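Call for participants: gripper and controller comparison, small-part picking

Rarora is looking for teams to take part in the second round of the Dindia comparison. Each team brings a two-finger gripper model, a controller, or both, and runs them in our simulated cell. No hardware is shipped and no travel is needed.

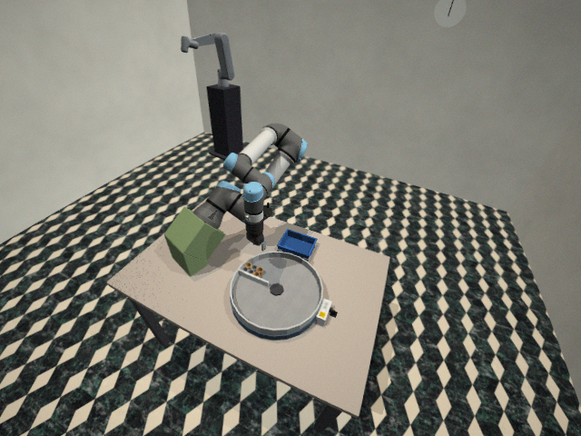 Page last changed: December

The task

Small ring-shaped parts lie in a round feeder. The arm picks them singly and places them in the blue tray beside it. Every entry gets 700 trials with fixed start positions, then 208 with part positions drawn at random. Arm, table and feeder models stay the same for all teams. Finger geometry, grip force limits and approach path are yours to set.
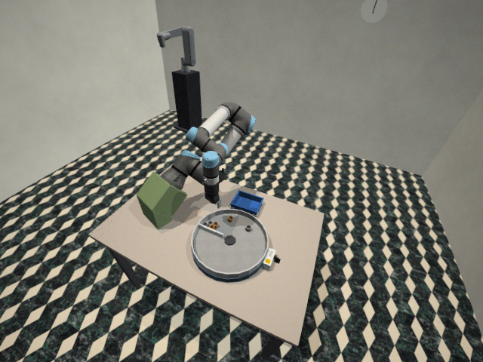

Arm at the feeder, with the tray at the rear of the table.

Scoring covers picks completed, parts dropped and cycle time. A trial is stopped after 14 seconds. Contact between the fingers and the feeder rim is logged and reported separately – it does not void the trial.

Two close views of the tray and feeder come with the scene files, for teams that want to test camera-based part detection.
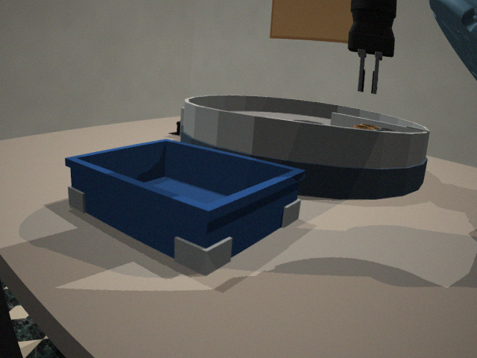 Who can apply

University groups, companies and individuals. You should be able to export a gripper model with collision shapes and run a controller against our interface without help. Prekgate entries from round one may be resubmitted if the fingers or the controller have changed.

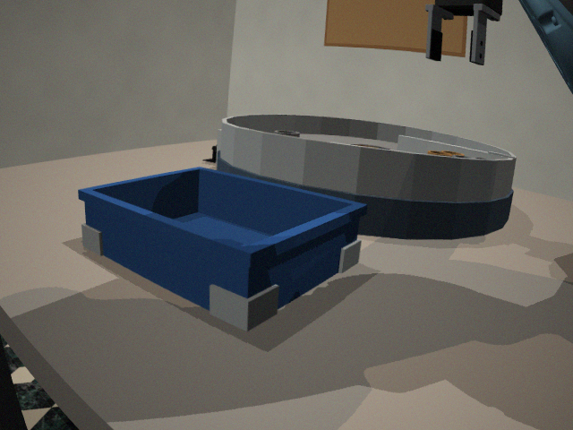

Open fingers over the feeder, tray in front.

How to apply

Send one page on your gripper or controller to the Zakharchenko test desk at Rarora. State the finger stroke, the control rate and any outside software required. Model files are limited to 900 MB per entry.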